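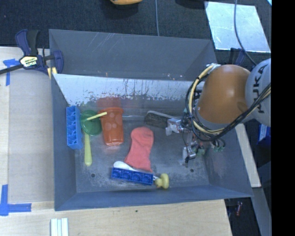 Light blue toy block and a round green piece in a gray metal bin.

Police recovered my stolen tools but won't give them back yet. What can I do?

Crisóforo Cisneros

Hi everyone, I hope this is the right section, I've never posted in the legal part of the board before. Back in the winter somebody broke into my work van while it was parked behind my apartment and took pretty much everything, two drills, a tile saw, my good levels and a big bag of hand tools that my father-in-law gave me when I started out. I filed a report the same morning and figured I'd never see any of it again. Then in March a detective called and said they had picked up a man for a string of van break-ins and that a lot of my stuff was in a storage unit he'd been renting. I was so happy I called my wife at work!

Well, that was the good part. I went down with my ID and my copy of the report, and the lady at the property window (very nice, I want to say that) told me everything is tagged as evidence and can't be released until the case is over or the prosecutor signs off. The detective hasn't returned my last two calls. I've been renting a saw by the day and it's eating me alive. All together the tools would cost me $3000 to replace, and my renters policy only covers part of it. Is there any way to speed this up, or do I just have to wait for the trial? And if I take the insurance money now, do I lose the tools?

Lorne Charbonneau

Sorry you're going through this, Crisóforo, and congratulations on at least knowing where your tools are, because most people in your shoes never get that phone call. I spent a good many years as a clerk in a county prosecutor's office (retired now, and not a lawyer, so take it as one neighbor talking to another), and I saw this come up all the time.

The property window can't help you much. They hold what they're told to hold. The detective can put in a word, but in our county the yes or no came from the prosecutor assigned to the case, so I would start there. Call the office and ask for the victim services desk or the victim advocate, whichever name they use. Have the case number ready, and the defendant's name if you've got it. Tell them you are the owner and you use these tools to earn your living, and ask whether the items can be photographed and released to you before trial. A lot of places allow that for ordinary property, as long as the defense has had its chance to look or object. Then put the same request in a short letter or email so there's something in the file. Ours usually got an answer within 7 business days, though I can't promise yours will move that fast.

Bring proof of ownership. Receipts are best, but serial numbers, old photos of you on a job, even a card statement can help. If your name or initials are scratched into anything, say so. I remember a fellow who listed 34 separate items with a little note beside each one, and he had his things home long before the other victims in the same case, simply because there was nothing left to argue over.

If they say no, ask them why and ask whether you can petition the judge. Many courts have a form for return of property, and the clerk can hand it to you even though they can't tell you how to fill it out. Also ask about restitution for the rental saw, and hang on to every one of those receipts. Good luck, and do come back and tell us how it went!

Sơn Đỗ

Same thing happened with my bike. Just keep calling. It took forever.

Eduardo Simões

Lorne covered the court side nicely, so I'll only add a bit on the insurance. Please tell your adjuster that the tools were recovered before you cash anything. With my policy, once they paid the claim in full the property belonged to the company, and I had to buy my own compressor back from them for $341, which stung a little, I'll admit. Yours may read differently, so ask them to show you the page it's on. Some will hold the claim open while the police have the items, and mine paid for a rental in the meantime after I asked (they sure didn't bring it up first).

One more thing, check everything over at the counter before you sign the release. My case of bits came back half empty and it was much harder to bring up after I'd gone home.

Last updated: March

We use cookies to remember your settings and keep you signed in. By continuing to browse, you accept our cookie notice.

Contact us | © Wunmont Community Help | Back to top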